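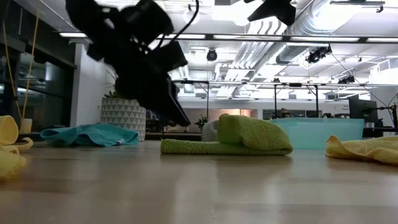 Maintained by Siriporn Luangrath - last updated Thu 10 June

Pollilberg Towels

Pollilberg is a small set of notes and pictures on household towels as they lie before folding. It covers the towels themselves and the things that share the floor with them, such as a light-blue plastic bin or a planter.

Contents
pictures/ - 200 files, one per layout
notes.csv - one row per picture
colors.txt - the color names used in the notes

Color names
Pale yellow, teal-blue and lime-green. Please keep to these. The lime-green one is terry cloth, and its row says so.

Shape names
crumpled - loose folds, no clear edge
heap - low and rumpled
folded over - one end lies on or stands above the rest

A towel that runs past the side of a picture still gets an entry, marked "partial".

Known problems
In 43 rows the shape column is blank. Version 2 should fill these in by September. Bowls and cups are listed only when it's clear what they are - otherwise write "container".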